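Accueil Carnet Recettes Archives À propos

Le levain, un mois plus tard

Mis à jour en novembre 2025

Bon, ça y est, je suis mordue. En octobre j'ai mélangé de la farine de seigle et de l'eau dans un pot à confiture, sans trop y croire, et me voilà à régler un réveil pour aller voir si ma pâte a gonflé. Je l'ai baptisé Ristov (le levain, pas le réveil). Ma sœur trouve que ça fait méchant de film d'espionnage, moi je trouve que ça lui va très bien.

Il faut dire que j'avais déjà essayé il y a longtemps, et que j'avais tout jeté au bout de quatre jours parce que ça sentait le vernis à ongles. Grosse erreur ! Cette odeur de solvant, c'est un levain qui a faim. Il suffisait de le nourrir plus souvent et d'attendre. Cette fois j'ai tenu bon : le troisième jour, des bulles partout, le cinquième, plus rien, le calme plat, et j'ai failli recommencer la même bêtise. Le neuvième jour il a doublé en une matinée. J'ai appelé tout le monde dans la cuisine, y compris des gens que ça n'intéressait pas du tout.

Pour ceux qui m'ont demandé ma méthode, elle est toute bête. Je garde une cuillerée de levain, j'ajoute le même poids de farine et d'eau tiède, je remue, je pose le couvercle sans le visser. Un élastique autour du pot pour voir jusqu'où ça monte. Quand il fait froid dans l'appartement, je le mets dans le four éteint avec la lumière allumée. Attention à ne pas l'oublier quand on préchauffe pour une pizza, j'en parle avec émotion.
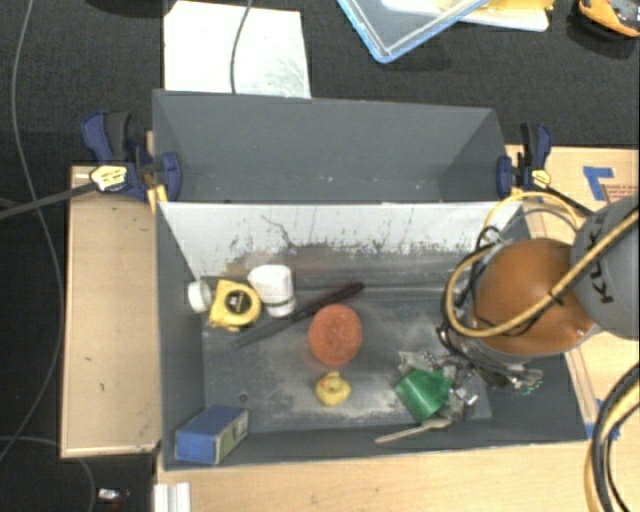

Côté farine, j'ai beaucoup tâtonné. La T65 du supermarché marche, mais la pâte s'étale chez moi dès que je mets un peu trop d'eau. J'ai fini par aller chez Zamia, l'épicerie en vrac derrière la gare, qui vend une T80 moulue sur meule avec un goût de noisette incroyable. Elle boit davantage, donc j'ai ajouté de l'eau petit à petit jusqu'à retrouver une pâte souple. J'en ai pris 3 kilos d'un coup, ce qui m'a paru énorme et qui est déjà presque fini.

Ma première miche était une brique. Belle croûte, intérieur gris et collant, un vrai presse-papier. La deuxième aussi, à peu de chose près. J'ai compris mon problème en relisant mes notes : je regardais l'heure et jamais la pâte. Les recettes disent quatre heures de pointage, mais dans ma cuisine, en automne, il en faut plutôt sept ! Maintenant j'attends qu'elle soit bombée, qu'elle tremblote quand je secoue le saladier, et je façonne à ce moment-là. Ensuite une nuit au frigo, dans une passoire garnie d'un torchon bien fariné, vu que je n'ai toujours pas de banneton.

La cuisson se fait en cocotte, couvercle dessus pendant la première moitié, puis sans. Le moment où on soulève le couvercle et où le pain a poussé, avec la grigne bien ouverte, je ne m'en lasse pas. J'ai même entendu la croûte chanter en refroidissant, ces petits craquements dont parlent tous les boulangers. Je croyais que c'était une légende.

Le plus dur reste d'attendre avant de couper. Une heure minimum, deux c'est mieux. À la maison on tient vingt minutes, et on mange le croûton brûlant avec du beurre salé.

Pour les restes de levain, j'ai testé les crackers (graines de sésame, huile d'olive, gros sel, étalés le plus finement possible) et surtout les pancakes du dimanche matin, légèrement acidulés, avec des bananes poêlées et un carré de chocolat Machala râpé par-dessus. C'est à tomber. Pas besoin de recette précise, je verse du levain, un œuf, un peu de lait, une pincée de bicarbonate au dernier moment, et ça mousse comme une expérience de chimie.

Prochaine étape, un pain de seigle à 100 %, dense et noir, à trancher très fin. Il paraît qu'il se travaille à la spatule et qu'il faut patienter un jour entier avant de l'entamer, autant dire une éternité. Si vous avez une recette qui marche avec un moule à cake ordinaire, je prends ! Et si quelqu'un du quartier veut un bout de Ristov, apportez un pot propre, il y en a largement assez.

209 partages 49 commentaires

Article précédent Article suivant Haut de page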